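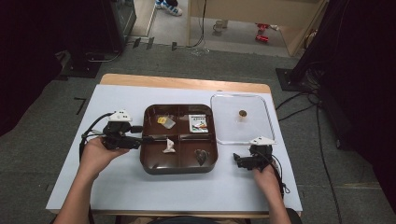
*A divided tray and its clear lid on the table.*

## How to write a back-cover blurb for a romance novel

Keep it under 200 words. Readers browsing on a Saturday morning will give you three lines at most, so the first has to name someone and what they want.

1. Write one line for each lead. For *The Bellini Promise*, Benedetta Orlandini started with "Nell came back to Plallstead to sell the house."
2. Add the thing that keeps them apart – a debt, a lie, a brother.
3. Stop before the midpoint of the book. Leave out the ending.
4. Read it aloud, then cut any name that appears once. Two names is plenty.
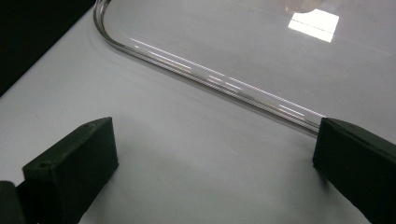
**Should the blurb be in the same person as the novel?**

Third person, present tense is the usual choice, even when the book is told as "I". First person can work if the narrator has a strong voice.

Save a shorter version too. Some shops show only the opening before the "read more" link, so put the hook there and check it on a phone.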